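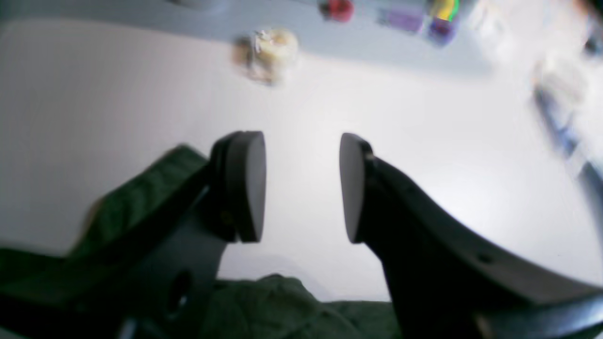

The Skekby mending table opened its doors again on 14 May 2020, and if you have a sweater with a hole in the elbow or a blanket that has seen better winters, the people there would very much like to meet you. The table is run out of the front room of the old Taltura shop, which many readers will remember for its buttons and its very patient staff, and it takes in knitwear, quilts, throws and just about any soft thing that somebody is fond of and can't bring themselves to throw out. Work is done on a big white tabletop, and a piece of dark green cloth like the one lying on it shows up wonderfully against all that brightness, every bump and fold of it. Nasrin Kermani, who started the table with her cousin Parvaneh Ghaffari, says she would never go back to working on brown wood. "On a dark table I was mending by feel," she said. "Dark green, navy, black, those are the ones that used to give me a headache. Now I lay them down on the white and I can see where I am."

For the time being everything is handled by drop-off. You put your piece in a clean bag, pin a note to it with your name and phone number and a line or two on what is wrong, and leave it in the bin by the side door. Somebody will call you before any needle goes in, partly to agree on the thread and partly, we suspect, because the menders like to hear the story behind each piece. There are plenty of stories. Before the break the table had finished 157 pieces, among them a christening shawl, a good many school cardigans and a bedspread so large that it took 2 people just to turn it over.

Kourosh Rashti looks after the quilts and anything with padding in it, and he has a few requests that he hopes people won't mind. Please wash your things first and let them dry all the way through. Please don't try to close a hole with glue or iron-on tape, however tempting it is late at night — he can get it off again, but it takes him most of an afternoon and the fabric is never quite as soft afterward. And if a bit of edging or lining has come loose, tuck it into the bag with the rest, even if it looks like a scrap. He would much sooner work with the old cloth than go hunting for a match.

Matching is the slow part of the job. Greens are the worst, Parvaneh Ghaffari told us with a laugh, because there are so many of them and they all look alike until you put two side by side by the window. The table keeps nearly 200 spools and balls of yarn, most of them given by neighbors clearing out a closet, and more are always welcome, especially wool in the darker shades. Odd lengths are fine, and so are half-used balls with the label long gone.

Mending is paid for by donation, and people who can't give anything this spring are asked to bring their things in all the same. Small holes and loose seams are usually ready within a week. Quilts and blankets take longer, and Bijan Heydari, who keeps the book of what has come in and what has gone out, is asking owners of the larger pieces to allow 4 weeks and to be kind to him on the phone.

Lessons are expected to start up again in July, with Nkechi Ekwueme teaching darning for beginners in small groups at the same table. She has taught it for years and promises that anyone who can thread a needle will go home with one sock saved. Names for the list can be left in the bin by the side door, on any piece of paper, along with your mending.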